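October, club notebook, Flostena team, started writing at 4:40 pm

Sweeping task again. We've called this one Sellau since spring, mostly so we can yell it across the room (the other one is Akyol, the cup stacking, and it can wait). Last count was 2,617 episodes in the folder and I'd love to pass 2,718 before the school showcase, only because Erdal bet me a pizza on that exact number!

The plan for today was short ones. Get the fingers on either side of the brush, close, lift, done. I kept coming in too steep at first and then got the hang of it, elbow low, slow over the last bit. 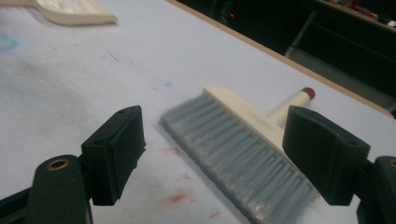
Bülent Duman wants us to vary the starting angle a lot more, and he wrote in the margin that 31 grasps from the same side teach the policy one grasp, so please turn the thing between runs. Fair enough. I've put a sticky note on my laptop that just says TURN IT, and I'm going to mix in some left-hand approaches too, even though I'm hopeless with my left.

Second half is the longer job with the dustpan and the white shreds, and that one is way more fun. You have to think about the grip and the mess at the same time, and if you rush the approach the fingers land crooked and the whole thing wants to twist on you.

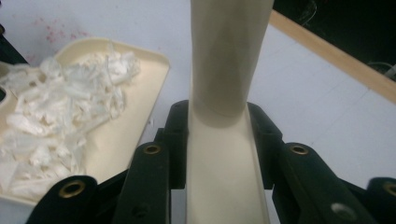 I also want to try squeezing less. My habit is to clamp down like I'm opening a pickle jar, and then the episode is all squeeze and no motion (Erdal Kılıçarslan does it much softer and his replays look so smooth, grr). Flundum, our labeling script, choked on over 754 files last month and I still have to rename those by hand. Not tonight.

Ideas for next time: smaller heap, dustpan flipped to the other side, and somebody else on the timer.
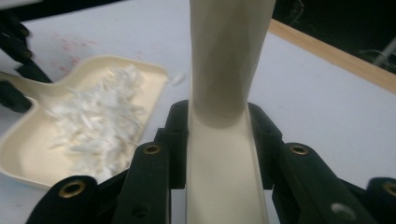

Sellau, long version: fingers closed on the handle, dustpan and shreds on the left.

To do: charge the batteries, back up the folder, ask Bülent if the margin notes can go in the shared doc.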